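Plateau en plastique rouge devenu terne et collant : comment le récupérer ?

Question posée par Nuwan Fakir
Catégorie : Entretien de la maison

Bonjour à toutes et à tous,

J'ai ressorti en février un grand plateau Vandley qui dormait dans le garage de ma belle-mère, à Caron. Il nous sert pour tout : le goûter des petits, la peinture, les jouets de bain qu'on pose là en attendant. Le souci, c'est que le fond a un relief en petites écailles et que la crasse s'installe dans les creux. J'ai essayé le liquide vaisselle, deux fois, et au toucher ça reste un peu collant. Je n'ose pas attaquer avec quelque chose de plus fort, j'aurais peur de blanchir le rouge. Avez-vous une méthode douce ? Merci d'avance, et pardon pour la longueur !

2 réponses

Réponse de Bretent (meilleure réponse)

Bonjour Nuwan, j'ai eu le même genre de plateau pendant des années (celui de ma sœur, que je ne lui ai jamais rendu, mais passons) et ça se rattrape très bien, il faut juste un peu de patience. Ma façon de faire :

1. Faites tremper le fond dans 2 litres d'eau bien tiède avec une bonne cuillère de bicarbonate. Comptez 15 minutes, un peu plus si c'est vraiment poisseux.

2. Frottez avec une brosse à ongles souple, en petits ronds, et surtout pas avec le côté vert d'une éponge, qui raye ! Insistez le long du rebord, c'est toujours là que ça s'accumule.

3. Rincez, puis posez-le à plat sur le plan de travail, sous une lumière forte. Un chiffon blanc ou un bout d'essuie-tout, c'est parfait pour vérifier : s'il reste du gras, vous le verrez tout de suite dessus. Les petites choses à nettoyer par la même occasion peuvent rester sur le plateau, chez moi le canard jaune y a droit à chaque fois.

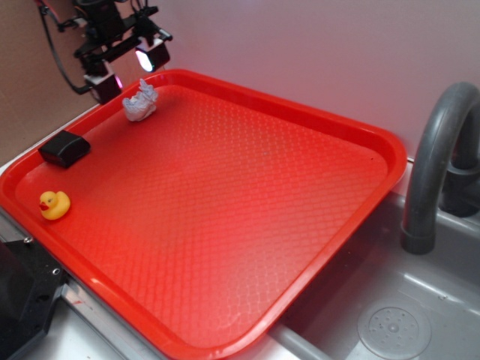
4. Si ça colle encore, un peu de vinaigre blanc coupé d'eau, 10 minutes, et on rince de nouveau. Faites un essai sous le plateau d'abord, on ne sait jamais avec les vieux plastiques.

Laissez sécher debout contre le mur. Pour le rouge, ne vous inquiétez pas trop, le mien n'a pas bougé. Tenez-nous au courant, ça me ferait plaisir de savoir !

Réponse de Grastus

Lave-vaisselle programme court et basta. Enfin s'il rentre, le mien ne rentre pas.

Commentaire de Nuwan Fakir

Merci beaucoup Bretent, je m'y mets samedi pendant la sieste. Et Grastus, il ne rentre pas non plus, j'ai mesuré !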